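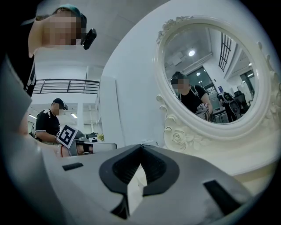
Ovaler Spiegel mit cremeweißem Rahmen und erhabenem Schnitzdekor.

Ratgeber > Haushalt > Oberflächen > Spiegel und Rahmen

Start Küche Werkstatt Wäsche Archiv Suche

September 2026, von Luminița Neagu

Verzierte Spiegelrahmen reinigen und ausbessern

Vor der Reinigung ist das Material des Rahmens zu bestimmen. Gefasstes Holz, Stuckmasse auf Holzkern und Kunststoffguss sehen unter heller Farbe ähnlich aus, reagieren auf Feuchtigkeit aber verschieden. Auskunft gibt die Rückseite, die meist unbehandelt ist. Stuckmasse zeigt dort an den Kanten oft feine Querrisse und wird ausschließlich trocken gereinigt.

Trockenreinigung
Den Spiegel abhängen und auf eine gefaltete Decke legen. Staub mit einem weichen Ziegenhaarpinsel aus den Vertiefungen lösen, immer von innen nach außen. Die Staubsaugerdüse mit Gaze überspannen und im Abstand von 2 cm mitführen. Abgelöste Fassungsteile bleiben in der Gaze hängen und können später wieder angesetzt werden. Mikrofasertücher sind für Schnitzwerk ungeeignet, die Schlingen haken an Graten ein.

Feuchtreinigung
Nur bei intakter Lackschicht. Destilliertes Wasser mit wenigen Tropfen neutralem Spülmittel ansetzen, Wattestäbchen eintauchen und gut ausdrücken. Abschnittsweise arbeiten und sofort trockentupfen. Färbt sich die Watte cremeweiß, geht Farbe mit ab: abbrechen. Essig, Scheuermilch und Melaminschwämme scheiden aus.

Glas
Reiniger nie auf das Glas sprühen. Die Flüssigkeit läuft in den Falz und greift von dort die Silberschicht an; dunkle Ränder lassen sich nicht mehr entfernen. Das Tuch anfeuchten, von der Mitte zum Rand wischen und einen Fingerbreit vor dem Rahmen aufhören. Den Rest trocken nachpolieren.

Fehlstellen
Kleine Ausbrüche mit Kreidegrund füllen, in Lagen von höchstens 1 mm. Jede Lage 6 Stunden trocknen lassen. Danach mit Körnung 400 glätten, bei Bedarf mit 900 nachschleifen. Cremetöne dunkeln beim Trocknen nach, deshalb vorher eine Farbprobe auf Karton anlegen und erst am nächsten Tag beurteilen.

Aufhängung
Bei dieser Gelegenheit Ösen und Draht kontrollieren. Große Spiegel dieser Bauart wiegen mit Rahmen bis zu 46 kg und gehören dann an zwei getrennte Wandhaken. Korrodierten Draht vollständig ersetzen, Flicken hält nicht. In Leichtbauwänden Hohlraumdübel mit ausgewiesener Traglast verwenden.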